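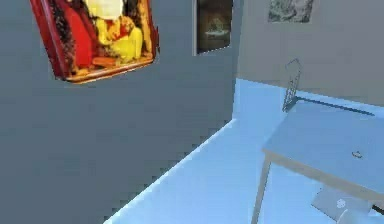
Start pose in our room, table on the right, wire rack at the back corner.

Zinley91
Hello all. We are writing a good practice sheet for simulated table tasks at Stadulus and I would like your opinion before October. My draft says three things about the room:

1. The start view must show the target object and at least a part of the gripper.
2. Wall pictures are allowed, but they stay the same for the whole test set.
3. Visible mesh errors are written in the log, also if they are far from the table.

Point 3 is the one my colleagues do not like. In the picture the line between the left wall and the floor goes in steps, like a staircase. They say the arm never goes there, so why should we write it down.

janevski_k
I am with your colleagues. We logged such things for 700 episodes and no person ever opened that column. If it does not touch the collision shapes, leave it.

wudbridge
I disagree with janevski_k. The policy looks at the whole view, also at the floor. We had a set where the wall edge was repaired in the middle of the work, and the success rate in the two halves was different. I can't prove it was the edge. But without the note we would not even have the question.

janevski_k
Then your problem was a change in the middle of the set, and this is rule 2, only for walls. Write "nothing in the room changes" and you do not need rule 3.

Zinley91
This is a fair point. I can make rule 2 wider. But a new person who gets the set should still know what he is looking at, so I would keep one line per scene, not per episode.

janevski_k
Per scene is OK for me.

tablerunner
A question about rule 1. What do you mean by "show"? The small dark thing on the tabletop is inside the view, but I can't tell what it is. A ring, a piece of cable? If the rule is checked by a person, he will say yes because he knows the task already.

Zinley91
Good question, I did not think about that. Maybe a minimum size in pixels?

wudbridge
We use this: 2 people who do not know the task must name the object from the start view. If they give different names, the camera goes closer. It is slow, but you do it one time per scene.

tablerunner
I like it more than pixels. Please also write how much of the gripper is enough. Yours is only in the bottom right corner, and "a part" can mean everything.

Zinley91
I will write "both fingers" and see who complains. The new draft comes when I have changed rules 1 and 2.

janevski_k
I complain already. With both fingers in view you lose half of the table.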